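Nov 6, 2019

So the Murkdale extended cut is happening again. I say again because by my memory it has happened in February, it happened last summer, and it happened the year the soundtrack came out on vinyl. Each time the same two or three sites run the same story with a new headline, everybody gets excited for a weekend, and then it goes quiet. This time the word is that Cuesta has handed the footage over to Viline and we will all be streaming it by spring. Maybe. I'll believe it when there is a play button.

For anyone who missed the whole thing, Murkdale came out at 93 minutes and felt like it. You could tell there was a longer movie in there. The sister shows up in the diner with a bandaged hand and not one person at the table mentions it. The sheriff says "like I told you at the lake" and there is no lake. I saw it opening weekend at the old two-screen place in Ferninville with maybe a dozen other people, and walking out to the parking lot I heard a guy ask his wife if they had come in late. They hadn't. They were sitting in front of me through the trailers.

I like the movie a lot, I should say that before I get the emails. I've seen it more often than I've seen most things I would call better. But liking it is exactly why I'm tired of this story.

What the sites are saying is that there are 48 minutes of extra material, finished and scored, just waiting for somebody to press a button. Where does 48 come from? I went and looked. One site got it from another site, which got it from a post on a fan forum, which was a guess based on the page count of a script that may or may not be the shooting script. The poster even wrote "just my guess" at the bottom. By the time it got to the headlines the guess part had fallen off. 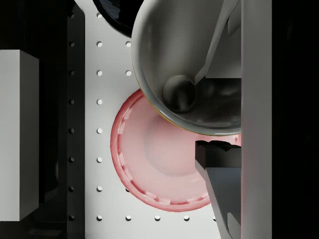

Fan sleuthing is the other half of the problem. There is a very long thread going through the making-of clips one still at a time, looking for anything that isn't in the theatrical version, and every coat and coffee cup gets treated as a lost scene. I understand the itch. Give me a pink bowl with a ring of little notches running just inside the rim, and I too can sit there for ten minutes deciding the notches mean something. Then I go make dinner. A prop being on a table tells you that somebody put a prop on a table. It doesn't tell you there was a scene, and it sure doesn't tell you the scene was any good or that the sound was usable.

And the lake! People talk about the lake scene as if they've watched it. I have read three different accounts of what happens at the lake and they can't all be right, because in one of them the sheriff drowns and he's in the last shot of the picture.

Then there's the petition. It has 1,686 signatures as I write this, which is nice, and I signed it myself a while back so I'm not going to sneer. But let's be grown-ups about what that number means to a company. A scene that was cut before release usually hasn't got finished effects. It may have temp music somebody would have to replace. The color hasn't been matched. Actors may have to come back in and re-record lines years later with different voices (teenagers especially, and the kid brother in Murkdale has got to be shaving by now). All of that costs money, and 1,686 people times the price of a rental doesn't cover a lot of it.

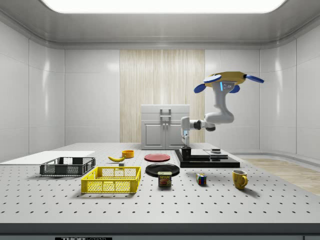 White arm, white table, pale gray walls.

Where Viline fits in I don't really know, and I don't think the people writing these stories do either. The rumor says they "picked up the rights." To what? The existing movie moves around between services all the time, that's just how licensing works, and it turning up on Viline would mean nothing more than that it was their turn. Somebody saw the title on a list of coming attractions and somebody else decided it had to be the long version, as the short one was "already available." The short one left the last place it was streaming months ago. I know because I went to watch it when I had the flu and had to dig out the disc.

I did send a note to Viline's help desk asking if the listing was the theatrical cut. I got back a form reply thanking me for my interest in their family plan. So there's my scoop.

Cuesta has said nothing, and people are reading that as a yes. "They haven't denied it" is my least favorite sentence in movie writing. They haven't denied that I'm playing the lead in the sequel. Companies don't spend their mornings knocking down forum posts, and if they did they'd never make another movie, although with Cuesta's last couple of releases that might be a kindness.

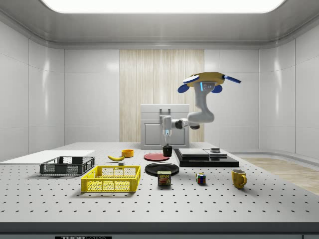 Suppose it is real, though. Suppose all 48 minutes are sitting on a drive someplace in perfect shape. Do I want them? I go back and forth. Part of what I love in Murkdale is that so much of it is plain and cold and unexplained, and then one thing gets your attention and keeps it. Think of a room that's smooth gray on every side with a single tall panel of light wood in the back wall: I look straight at the wood. Do the whole place in wood and I'd stop noticing it. The bandaged hand works on me like that. I've been wondering about it for years, and I'm not sure a four-minute scene with a broken window and a first aid kit is going to beat what I have in my head.

I've been burned on this before too. I own five "complete" or "ultimate" or "restored" editions of various movies and I have gone back to exactly one of them. The rest are longer. There's more walking to cars. There's a comedy I won't name where the added stuff is mostly the same joke told by someone else in the cast, and you can feel why an editor, a sane and tired person, took it out.

My wife's position is that I should quit complaining and let people look forward to something. Fair enough. She also thinks the movie is already too long, so she's not what you'd call a neutral party.

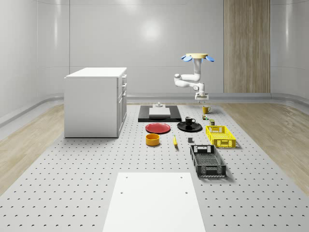 The one piece of "evidence" I'll give any credit is the new poster, which turned up on a retailer's page last week and has a different title layout from the old one. The fans say nobody pays for a new poster for an old cut. I say people pay for new posters constantly, it's the cheapest way there is to make a thing look new. Looks get added for all kinds of reasons. That robot arm hangs off a round beige base with a blue petal-shaped fin on either side, and from where I sit I couldn't tell you if the fins do a job or if somebody just liked blue. Same with the poster. There's a crow on it now. There are people who have written a whole page about the crow.

What would change my mind is pretty simple. A running time on an official page. A rating certificate with a new length on it, those are public and they're hard to fake. One clip, thirty seconds, of anything at the lake. I'd even take a blurry phone picture of a disc case from a store. Until then it's a forum guess that has been copied so many times it looks like news.

If I'm wrong I'll say so right here, and I'll watch the long version the first night it's up, probably in one sitting with the phone off. The Ferninville theater has a couple of slow weeknights and I'd drive over for it if they could get it. I asked at the counter on Saturday. The girl selling tickets had never heard of Murkdale, extended or otherwise, and wanted to know if it was the one with the dog.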